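Jalen Fitzsimmons
Clearing the back room this week so the floor is free by Tuesday. Posting as I go.

Rule for the room: anything on the floor gets picked up and either bagged, shelved or taken to Gresham. No new piles.

Did the window side first. 15 books to Waqas Magsi, who says he'll read them. Two lamps to the charity shop.

Sorting the bits by the white sheet now. Small things first, then the bags, then whatever is too heavy to shift on my own.
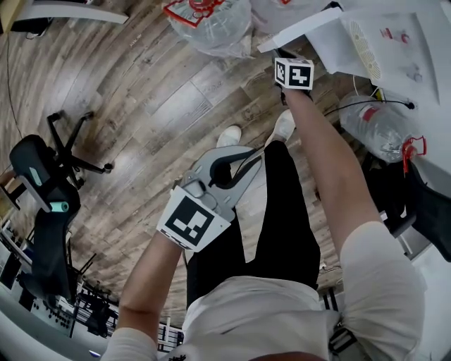 Back room, planks showing. Clear bag with the red and white label still to go.

I like this floor more than I remembered – greys and browns mixed, plenty of knots. It's been under boxes since September.

Shelf from Rivness came to 68 quid with delivery. Goes up on the long wall once I've found the drill.

Waqas asked if I'm keeping the rug. No. It's rolled up in the hall if anyone wants it – collection only, evenings after six.

Stopping for tea. Skirting boards next.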